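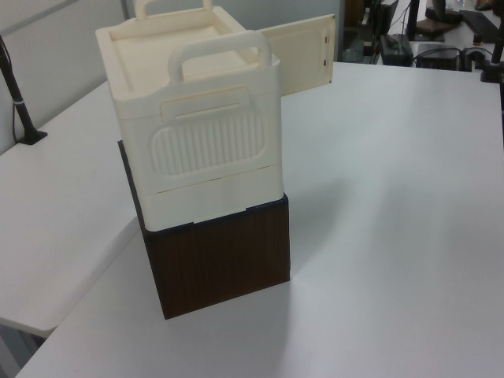 Storage Products Evaluator, Household Containers (part-time, fixed term)

Clondthorpe test house, Raner site
Reports to: Nkechi Anozie, Product Evaluation Lead
Hours: 20 per week
Reference: 3349/4

Clondthorpe tests household storage for retailers and importers. The work covers plastic boxes, drawer units, small cabinets and wooden storage boxes, most of them intended for closets, bathrooms and children's rooms. We are hiring one evaluator for the container bench. The contract starts in March and runs to the end of the current test program, with a possible extension.

The work

The evaluator receives samples, checks them against the supplier's drawing, and puts them through the bench sequence. For a plastic box with a hinged door and carrying handles, the sequence is:

Dimensional check of body, door and base tier, door closed.
Door cycling, with the gap at the hinge side measured before the first cycle and after the last.
Latch engagement, by hand and then with the force gauge.
Handle load, each handle separately, then both together.
Stacking, on a second box of the same model and on a rigid block of smaller footprint.
Surface inspection of panels and seams under the bench lamp.

The stacking step takes up most of the bench time. Boxes in real homes are seldom stacked on matching boxes, so we record how a container behaves when it overhangs whatever is under it. The evaluator sets the offset, loads the top, and notes any rocking, seam movement or marking of the lower surface. Wood-grain finishes are checked separately for scuffing.

Findings go into the sample record the same day. Reports to clients are written by Elżbieta Piątek from those records, and she will come back with questions if an entry is unclear. "Door sticks" is not a usable entry. "Door contacts upper seam when closed past the latch" is.

Other duties

Labeling and shelving incoming samples
Wiping down the tabletops between samples
Keeping the gauge log up to date
Repacking samples for return, with all loose parts bagged
Helping on the drawer bench when it is short-handed

Required

Experience in inspection, product testing, assembly or a comparable hands-on job
Able to read a dimensioned drawing and use calipers without supervision
Clear written English
Able to lift and carry boxes for much of a shift
Good close vision, corrected or uncorrected

Useful

Some knowledge of molded plastics – sink marks, flash, warping
Experience with Drultow record software. Training is given to anyone who has not used it.
Previous work with hinges, latches or cabinet hardware

A degree is not required. Applicants returning to work after a break are welcome to apply.

Conditions

The bench area is heated and indoors. Most of the work is done standing, though stools are provided. Shifts are mornings or afternoons by agreement, and the building closes at 6 p.m. Pay is 275 per shift, paid monthly. Closed-toe shoes are required in the sample store. Parking is behind the building; the front spaces belong to the neighboring unit.

Trial session

Shortlisted applicants attend a paid trial session on the bench. Each is given one container, its drawing and a blank record, and asked to complete the dimensional check and the surface inspection. Amarachi Oyewole runs the session and will show the gauges beforehand. We look at the record afterward. Speed is not scored.

How to apply

Send a resume and a short cover note to Concetta Colombo in the Raner office, quoting the reference above. Please include the name of one person who has supervised your work, and say whether you prefer mornings or afternoons. Questions about the bench itself can go to Uchenna Balogun, who holds the post until the new contract starts – ask for the container bench when calling.

Applications without the reference may be delayed.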